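Notebook, April, 4:40 p.m.
Pendo Rweyemamu

Finished coding the mask ordinance complaints for Nyaga. 263 on the sheet, of which 98 cite a statute and 66 cite one that exists.

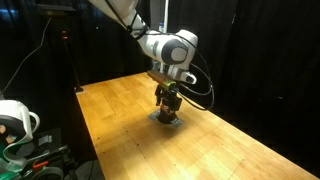
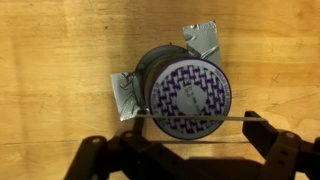
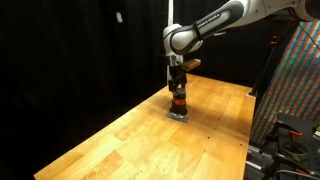
Wooden table, arm over it in the first and third, wire spool in the second.

Five complaints argue the county health board had no power to issue the order at all. Those are the ones worth reading. The rest lean on the First Amendment, or on a cousin.

Nolia wants "religious objection" split from "general objection." Fine, but I coded them together on purpose and now get to read the lot again. Stikel's draft still treats emergency powers as one thing. State and county orders need separate columns. Told him twice, will try email.

To do: ask Wasico for the missing appeals, fix the date column, stop sorting by adjective.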